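Cuto opens orders for Mimness hand-held gripper kit

November release adds replaceable finger faces and a revised cable path

Cuto has opened orders for the Mimness, a hand-held gripper kit for recording manipulation tasks at bench height without a robot arm. The kit is aimed at research labs and integrators that collect their own demonstration data before committing to a cell layout.

The Mimness weighs 974 grams with both fingers fitted. An operator closes the fingers by trigger while a camera mounted behind them records the work surface. Finger travel is logged alongside the video on a common clock, and recordings can be exported in the customer's preferred format.

Changes in this release centre on serviceability. Finger faces can now be replaced on site in under 5 minutes with the supplied driver. Cuto has also revised the calibration routine, which now runs in 54 seconds on any flat, evenly lit surface — earlier units required a printed target.

Field trials were carried out with Ghumman, a contract assembly firm, and at the Kundetti test bench, where three operators used the kit over almost a full production quarter. Grey and black finishes are available at the same price.

Orders placed through Cuto include a carrying case, spare faces and one year of software updates. Lease terms are available to universities on request.

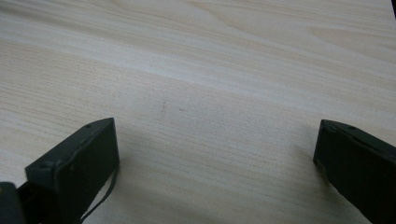

The Mimness with fingers open over a bench top, viewed from the on-board camera.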